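What We Throw Away: A Semester of Household Waste in Brillenby
Project report by Lilla Takács and Min-kyu Hwang
Supervisor: Ingvar Bach
Submitted 13 April 2026

Why we picked this subject

When we first sat down to choose a topic, we both wanted something close to home, and it doesn't get much closer than the trash under the sink. Lilla grew up in a house where everything was rinsed and saved, and Min-kyu in one where the chute in the hallway swallowed whatever you gave it, so we had plenty to argue over before we had read a single article! Our question ended up being a simple one: do people in shared housing sort less than they think they do, and if so, what gets in the way?

How we did it

We worked with the tenants of the Stougaard housing block in Brillenby during February. We handed out a short paper questionnaire and got 58 back, which was more than our supervisor had told us to hope for. We also asked those tenants to keep a diary of what went into the general bin, one line per item, and together they wrote down 2458 items. Typing those in took us most of our break, and we would like to thank Baldur Eskildsen for lending us his kitchen table and a great deal of coffee while we did it.

After that we interviewed two tenants at more length. Leif Stougaard, whose grandfather built the block, was kind enough to talk with us as well and showed us the old ash cellar, where the recycling containers stand today.

What we found

Most tenants described themselves as careful sorters. The diaries told a more mixed story. Paper and glass were handled well nearly everywhere, and food waste was better than we had guessed, but thin plastic was a muddle from beginning to end. Of all the diary lines, 152 had a question mark written beside them by the tenant, and the great majority of those were films, wrappers and bags.

Location mattered more than opinions did. Tenants with a second container in the kitchen used it, and those who had to walk to the cellar with every bottle tended to put it off (one of them wrote "tomorrow" next to the same jar on several evenings, which made us laugh). Bedrooms and living rooms were the weak spot. People carry food and drinks in there, the only thing within reach is one small bin, and so everything goes into it together.

Small bins, mixed contents

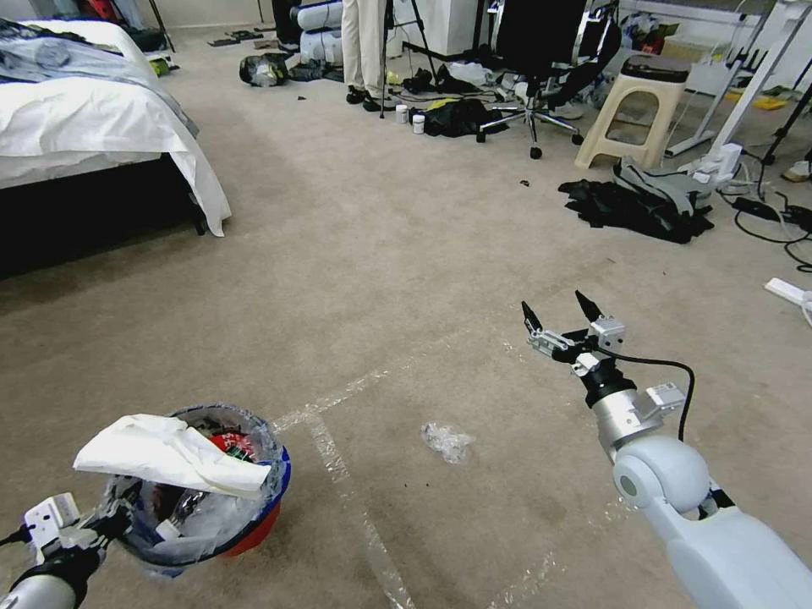
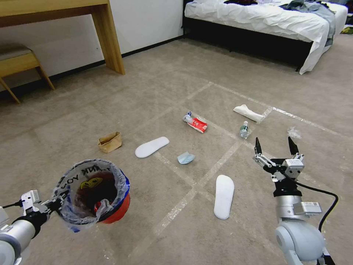

A small round bin with a bag in it.

What we would do differently

We should have weighed things. A line in a diary treats a candy wrapper and a broken lamp as equals, and we only saw how much that mattered once everything was typed in. We also wish we had tried the questionnaire on friends first — question two was misread by several people, and we had to leave it out.

If another group wants to carry on from here, we would suggest giving half of the households a second bin for the living room and comparing their diaries with the rest. Our blank forms are in the project folder, and anyone is welcome to use them.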